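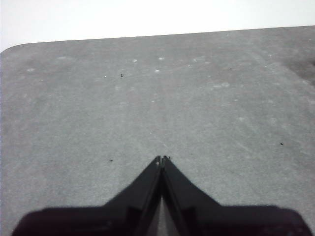 Wicker

Wicker is a way of making things, and I'll say that first because I got it wrong for years. I used to think it was a plant. I'd point at a chair and say it was made out of wicker, the way you'd say something was made out of pine, and my friends were too polite to fix me. The word covers anything woven from bendy stems or strips over a stiffer frame, so a willow basket is wicker, a rattan chair is wicker, and the plastic patio set at the discount store is (I'm sorry, purists!) usually sold as wicker too.

Name

The word came into English in the Middle Ages, most likely from a Scandinavian source, and it's related to words for bending and for willow. I love that, because bending is pretty much the whole job. "Wickerwork" is the older-sounding term for the finished stuff, and you'll still run into it in museum labels and auction listings. "Basketry" is wider and takes in coiled and plaited pieces, which wicker people will tell you are a different thing.

Materials

Willow is the one I know best. The long first-year shoots are called rods, and they're cut in winter when the leaves are down. Brown willow is dried with the bark on. White willow has the bark stripped off after the sap starts moving in spring. Buff willow is my favorite, and it gets its warm reddish-tan color from being boiled with the bark still on, so the tannins soak into the wood before it's peeled.

Rattan is a climbing palm from the forests of Southeast Asia, and it's solid all the way through, which makes it great for furniture frames. The outer skin gets sliced off and sold as cane, the shiny strip you see in chair seats. The inside is called reed or core, and it's what most beginners in the United States learn on because it comes in tidy coils and all one thickness. Bamboo gets mixed up with rattan constantly, but bamboo is a hollow grass. If you saw through a leg and there's a hole in it, there's your answer.

Then there's paper. Twisted paper fiber wicker took off in the early twentieth century, sometimes with a wire hidden in the middle, and a lot of the porch furniture people inherit is exactly this. Please don't hose it down. I did that to a rocker in February, on a porch in Brennan, and I still feel bad about it.

How many rods you need depends on who's weaving. The round log basket I'm proudest of ate 345 of them, and a better maker would've used fewer. Rónán Horgan's willow bed at Grillmont has 497 named kinds planted in rows, with bark that goes from mustard yellow to nearly black, and I came home from there with a bundle I had no space for.

Shaping and weaving

A round basket starts with a few thick sticks crossed in the middle, some of them split so the others can slide through. You wrap the cross, fan the sticks out like spokes, and weave around them until you've got a base. Then the uprights (stakes) go in alongside and get bent up. This is the part where rods snap if they weren't soaked long enough, and it's the part where I say words.

Rectangular baskets are harder than they look. The base is usually woven flat, with the sticks held upright in a clamp called a screw block, and the corners want to creep inward the whole time. My first one was six inches narrower at one end than the other. I gave it to my brother as a boat.

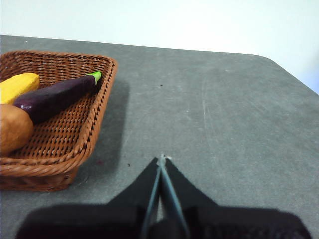

Rectangular wicker basket in reddish brown, with a flared rim.

The plain over-and-under weave is called randing. Pairing uses two weavers that cross between each stake, and waling uses three or more, which makes a thick ropy band you'll often spot near the bottom and again near the top, where a basket takes the most abuse. Once the sides are up you fold the stakes down and tuck them behind one another for the border. There are loads of borders. I can do two.

History

Baskets rot, so the record is patchy, and a lot of what's known about early ones comes from dry places and from prints pressed into clay. Ancient Egyptians had wicker chests and chairs, Romans had wicker seats with high round backs that turn up in stone carvings, and people all over northern Europe built fences and house walls on the same over-and-under idea and then daubed them with mud.

In the 1800s, imported rattan changed things. It had been used as padding to keep cargo from sliding around in ships' holds, and a lot of it got dumped on American docks until furniture makers figured out it was free raw material. The Victorians went wild for it. They had this idea that open weave was cleaner than stuffed upholstery, and they made chairs with so many curls and beads that dusting one must've taken the morning. By the 1920s looms could turn out flat woven sheet to be fitted over a frame, and the curls mostly went away.

Baskets themselves never got a good machine. As far as I know, every stake-and-strand basket you've ever picked up had somebody's hands on it all the way through, including the cheap ones. I think about that a lot at yard sales.
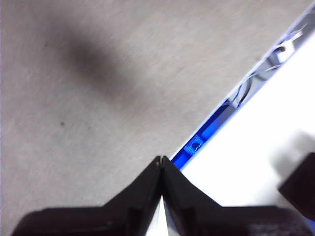

Marcelle Caron wrote to me after an earlier version of this article to say I'm too easy on the cheap ones, that a basket sold for the price of a sandwich means a weaver was paid next to nothing, and that I should be telling people to turn it over and look at the base before they buy. Fair point, and I've started doing it. A neat base with the stick ends trimmed close is a good sign at any price.

Care

Natural wicker likes a bit of damp. In a heated room it dries out and starts to creak, so I mist mine now and then and keep it away from the radiator. Dust comes out with a soft paintbrush. For grime, use a barely wet cloth with a drop of dish soap, and let the piece dry in the shade. Little round holes with powder under them mean beetles, and I'd get that basket out of the house the same day.

Loose ends can be tucked back in if you wet them first. Salma Farouk mends chair seats with a bent screwdriver and a bowl of warm water, and her repairs look better than my new work.

See also

Rattan
Willow
Wattle and daub
Chair caning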